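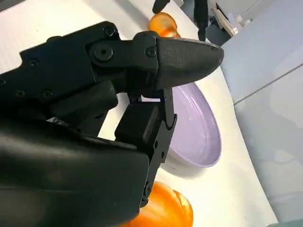 I've been stewing about checklists for most of this month, so you're getting a post on checklists. Specifically the one taped up next to our two-arm bench, which started life as a single page and is now long enough that people skip it (me included, I confess!). The rule I'd fight for hardest is the one about screws. Look how many little screw heads there are on the black body of one gripper, plus that big round one at the pivot, and then try to tell me you'd notice by eye if one of them had backed out by half a turn. I wouldn't. I've tried.

So we put paint marks on them at my last job, a thin line across the screw head and onto the body, and if the line doesn't line up any more you stop and get the driver. It takes a minute. I've been pushing for the same thing at Memiddale and Joonas Hämäläinen is mostly on board, though he wants it done every 40 hours of running time and I want it done every morning before the power goes on. We're going back and forth on this like an old married couple.

Second thing -- speed. Our house rule says slow mode any time a person can reach the table. Fine, good rule. But the way it was written, "reach" meant "is standing at the table," and anybody with long arms (hi, Maximiliano) can reach that table from one step back. Nhung Lò rewrote it over lunch so that it's a tape line on the floor. Inside the line, slow mode. I love a rule you can check by looking at your own feet.

Third, and this is where I get grumpy, two arms sharing one tabletop. Each arm had its own keep-out zone in the settings, and both zones were right, and they still overlapped in the middle where all the good stuff happens, bowls and toy food and so on. The written procedure said "confirm zones before starting." Confirm them how? Against what? I asked Nhi Hứa and she said she'd been opening both settings pages side by side and comparing the numbers, which had never once occurred to me. That's now step 2 and it has her exact wording.

Oh, and names! We had an operator login that was just called "User." Everybody used it. When I went back through the log to find out who had changed a grip force limit, there were 2611 entries and roughly all of them said User. Please give people their own logins. I don't care if it's a pain on day one.

What I still don't have a good answer for is retiring rules. We add one every time something goes a bit wrong and we never take any out. Hạnh Hồ wants a review each November where every line has to have a person willing to speak up for it, and if it doesn't, out it goes. I've already called dibs on the screws.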